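Pisik bench notebook, July

Teardown bench, starting 2:30 in the afternoon

New pile! The Hervieu office towers finally got here and I've been wanting to get my hands in one since Arif Bepari sent the email about them, so I skipped the monitor shelf (sorry, it's still a mess, I know) and went straight for the desktops. There are 14 in the lot according to the delivery sheet. I'm doing one slowly and writing everything down, and then whoever picks up the rest can go quicker than I did.

First thing, before any screwdriver: blow them out. I took the first one outside with the compressor turned way down and held the fans still with a pencil, and what came out of it was pretty much a gray sweater. Office carpet dust, the fluffy kind, not the sticky kitchen kind we had in the Fimholm machines. I was glad about that because the Fimholm ones took me a whole morning with alcohol and a toothbrush and the toothbrush never recovered. Wear a mask anyway. I didn't, and I sneezed until coffee.

The side panels. Okay, these annoyed me. They look like they want to swing out from the back edge, and they don't. You lay the thing down, pull the latch, and the panel tips up from the latch side and lifts away. The first time I pulled too early and it jammed at one corner, and I said a word, and then I just pushed it back shut and started over and it came off like nothing. So: latch all the way, then lift. If it feels stuck it's because the latch has crept back. Don't pry it. We have enough panels with chewed edges in the reject bin.

Power. Cord out, hold the front button in for a slow count, wrist strap on. I keep forgetting the strap clip is now on the blue mat and not on the rail, who moved it? No complaints, it's a better spot, I just reach for the wrong place every single time.

Then the screws, and here I'd like to make a plea. We own a box that was sold as 1,000 assorted PC screws and at this point it's a box of 1,000 arguments. Coarse thread and fine thread are all in together, and I spent ages this morning looking for fine ones for an optical drive when there must be hundreds of them in there somewhere. For this batch I'm using egg cartons, one cup per part, with a strip of masking tape across the lid saying what came from where. Please leave the cartons on the bench overnight. They look like trash but they're the only reason I know where anything goes.

Socket stuff. I took the cooler off the one I was testing on and the old paste was like chalk. It came off in flakes, so hold the vacuum nozzle nearby while you scrape (plastic spudger only!) or you'll have bits all through the board. Isopropyl on a coffee filter after that, a couple of passes, and leave it to dry. I know Arif likes the lint-free wipes better but we're down to the last packet and I want those for screens. The filters are 100 to a pack and cost next to nothing, and I couldn't find a single fiber afterward, even with the magnifier lamp.

A cooler tip while I think of it: run the machine for a few minutes before you take it off. Warm paste lets go, cold paste doesn't. I tried it cold on purpose to see and the heatsink would not budge until I twisted it, and I hated the feeling of that. Warm one came off with a little wiggle.

Drives. All of them come out and all of them get wiped, including any that look dead, and the serial goes in the log before it leaves the bench. I don't want another round of the Susovholm thing where we had a drive in one hand and a list in the other and they didn't agree with each other. The wipe station can do them overnight. If a drive clicks, it goes straight in the red tub for the drill, don't sit there retrying it for an hour like I did last month.

Somebody (me, it was me) put a drive on top of a speaker. Probably fine! Moved it.

I weighed the scrap from last week's lot while the compressor tank filled up again. The loose cable and bracket tub came to 2,087 grams with the tub zeroed out, so that's what I put on the sheet for the metal guy. He'll take cables mixed but he pays better if the connectors are cut off, and I'm still not convinced it's worth our time. Open question. Arif says cut them during phone calls. He may have a point, he's on the phone a lot more than me.

Things I want to try on the next few:
Label cables at both ends before unplugging, with the little flag stickers.
Photograph the front panel connector before touching it. The pins are labeled on the board but the print is tiny and my eyes are not what they were.
Swap the coin cell as a matter of course. Every one of these is old enough that I'd sooner just do it than find out later.
Check for swollen capacitors with the lamp, then check again with a second person's eyes.

Ran out of flag stickers already, by the way. Using tape. It's ugly and it works.

Lunch note to self: no more crackers over an open machine.

Working order, as of now, and this is the bit I'd most like people to copy. I start on the storage side and leave the power supply until late, mainly so its leads can stay where they are until I've seen how they run. With the tower on its side and the panel flat to the left of it you can get at nearly everything from above: the hard drive sits in its bay on blue plastic rails, the orange, red and blue cables loop over the board underneath the metal drive cage, and those want to be eased clear before anything else gets pulled or they snag. Graphics card next, bracket end first, and mind the row of black and blue memory slots on the way past. The socket is wide open in the middle with its metal frame around it, so no dangling screws, no sleeves, no mugs, please and thank you. After that it's the power supply, label side up for the log, and then the cage. I also want somebody to look at the molded bits on the inside of the panel before we stack these, there's a tall gray post near the center that sticks up, and I don't want panels piled on each other with that in between. Cardboard sheets are behind the door. I'll pick this up again after the parts order, and the egg cartons stay where they are.

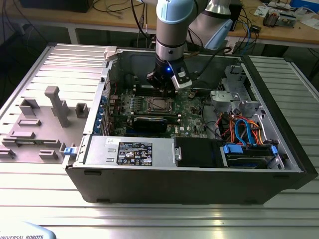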